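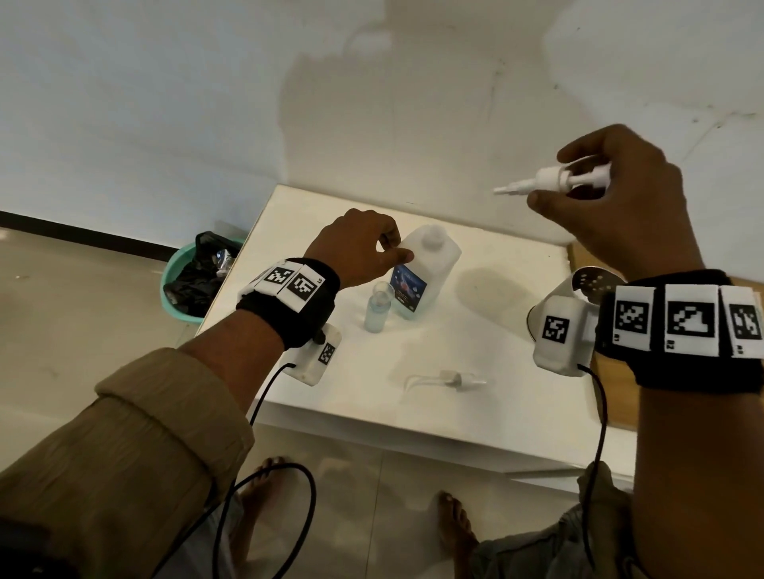

Dislexia não precisa de ser superpoder

Eu tenho dislexia e estou um bocado cansada de ouvir dizer que isso é uma sorte. Pronto, já disse.

A última vez foi em maio, numa palestra que a Allberg organizou para os funcionários (trabalho lá na parte das compras, numa sala com uma janela que não abre). O orador tinha uma lista de empresários disléxicos, slides muito bonitos e uma frase repetida umas quantas vezes: "o vosso cérebro vê o que os outros não veem". O meu cérebro, nessa manhã, tinha visto 76 onde estava escrito 67 e encomendado papel a mais. Fiquei ali sentada a bater palmas com toda a gente.

Percebo de onde vem esta conversa, a sério que percebo! Quem passou a primária inteira a ouvir que era preguiçoso precisa de alguma coisa que vá no sentido contrário. Eu também precisei. Aos dez anos lia em voz alta com o dedo na linha e a turma a rir-se, e se alguém me tivesse dito nessa altura que eu era especial, teria agarrado a frase com as duas mãos. Só que tenho 42 anos e já não sei bem o que fazer com ela.

O que me irrita é a conta que vem atrás. Se a dislexia é um dom, então quem a tem e não abriu uma empresa nem inventou nada anda a desperdiçá-lo, não é? Conheço gente no meu antigo curso da Fakulmont que desistiu no segundo ano porque os exames eram todos escritos, duas horas, letra miudinha, e o pedido de tempo extra tinha de ser entregue num formulário de 10 páginas. Dez páginas! Para disléxicos! Essas pessoas ficaram sem diploma, e não vejo palestra nenhuma que lhes resolva isso.

E depois há o negócio. A Skiston vende um curso online para "libertar o génio disléxico", com vídeos, um caderno de exercícios e um grupo privado. Fui ver o preço por curiosidade: 1.000 euros. Com esse dinheiro uma família paga uma boa temporada de apoio à leitura com alguém que sabe do assunto, e sobra para os livros. Não digo que quem faz o curso não goste (se calhar gosta, e faz amigos, ótimo), mas vender orgulho a esse preço a pais aflitos deixa-me maldisposta.

Sabem o que me ajudou? Coisas aborrecidíssimas. Um programa que me lê os emails em voz alta, o Vrabec, que tem uma voz de locutor constipado e se engana sempre no meu apelido. Uma chefe que me deixa confirmar as encomendas por telefone. Imprimir as tabelas grandes e riscar linha a linha com marcador. Uma professora do nono ano que me fazia os testes orais no intervalo, encostada ao radiador, e nunca fez disso um grande assunto.

Também não quero passar para o outro lado e dizer que é uma desgraça, porque não é. Sou boa a negociar, tenho memória para conversas inteiras, oriento-me em qualquer cidade. Pode ser da dislexia, pode ser do meu pai, que era igualzinho e lia o jornal inteiro antes do pequeno-almoço. Não faço ideia e vivo bem sem saber.

Por isso, se houver outra palestra para o ano, eu vou na mesma, que há sempre café e uns pastéis bons. Mas preferia que gastassem o dinheiro a mudar a letra dos formulários das férias, que é minúscula e cinzenta, e que já me fez marcar uma semana errada.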